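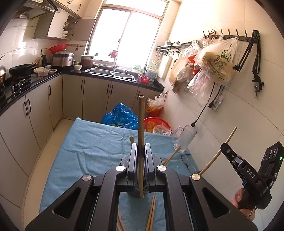 Chopsticks and a glass mug on the blue cloth

Wooden chopsticks in the dishwasher, or only by hand?

Posted by mangrove_tea in Kitchen and Household, December 13, 2020

Hello everybody. I moved to Plultirbridge in April and my new apartment has a dishwasher, the first one in my life. Until now I washed everything by hand and I never had to think about what is allowed inside and what is not.

My problem is the wooden chopsticks. We eat with them almost every day and they were not expensive, but I like them. After some weeks in the machine they became pale and a little rough, and two of them are now bent so much that they roll strangely on the table. My neighbor says that all wood is forbidden in the dishwasher. My cousin puts hers in since many years and she says there is no problem at all.

So I would like to know three things. Is it the heat or the detergent that makes the damage? Can I repair the rough ones, or should I throw them away? And is it safe to eat with old wooden chopsticks, when they have small cracks? I read one page about this which said they must be replaced every few months, but the same page was selling chopsticks, so I am not sure I can believe it.

I use the Provoseck tablets, the normal ones, and the long program. The water here is quite hard. Thank you in advance for any help, and excuse my English please.

3 replies

lowtide_kettle
Just buy new ones, they cost nothing. Mine go in the machine and when they look bad I throw them out.

Orchard_Road_15
I would like to give a longer reply, as I made the same mistake with a good set of spoons.

It is both the heat and the detergent, and also the time. Wood takes in water and becomes a bit bigger, and when it dries it becomes smaller again. In the sink it is wet for a few minutes. In your long program it is wet and hot for two hours or more, and then it is dried fast. A thin piece of wood can bend from this, especially if it stands in the basket leaning to one side. The detergent in a machine is also much stronger than the soap for hand washing. It takes away the finish first, and after that the wood feels rough.

If your chopsticks have lacquer or a painted pattern, please do not put them in again, unless the maker says it is allowed. Plain wood is not so delicate, but it will still get old faster.

For the rough ones you can do this:

Let them dry for a full day, lying flat.
Sand them lightly with very fine paper. I use number 1000, which you find in the car section of the hardware store. Always go along the wood, not across.
Wipe off the dust with a damp cloth and let them dry again.
Put on a thin coat of food-safe mineral oil, wait 15 minutes, and wipe off everything that stays on the surface.

I repeat the oil when the wood looks thirsty, maybe two or three times in a year. Please do not use olive oil or sunflower oil. They become sticky after some time and the smell is not nice – I learned this with the spoons. Do the sanding only on plain wood. If there is lacquer, the sanding will open it and make the situation worse.

The bent ones I would not try to save. I tried with steam and a heavy book, and after one week they were bent again. They are very good for plants, by the way. I have some holding up my peas.

About the cracks: I throw away any chopstick with a crack that I can feel with my fingernail, or with a dark spot that does not wash out, or with a sour smell. Food can stay in a crack, and also you can get a splinter in the lip. I do not follow any rule with months. Some of mine are over 5 years old and they are fine.

For washing I do not leave them in the sink with water. I wash them together between my palms, rinse, and dry them with a towel. Then they stand in an open cup with the eating ends up. A closed drawer is okay too, but only when they are fully dry.

pebble_and_thyme
I agree with most of the above, but if you really want to use the machine, try the short program and open the door before the drying starts. I do it with the Lirum bamboo ones from the Mangundap market and they are still straight. Lay them flat on the top rack, not in the basket. With the hard water, check also your salt. When mine was empty everything came out with a white layer, and for some time I believed it was the wood getting pale.

mangrove_tea
Thank you all, especially for the sandpaper advice. I did not know that such fine paper exists. The two bent ones will go to the tomatoes, and I will check the salt this evening. I am not sure where one puts it in this machine, so I must first find the manual.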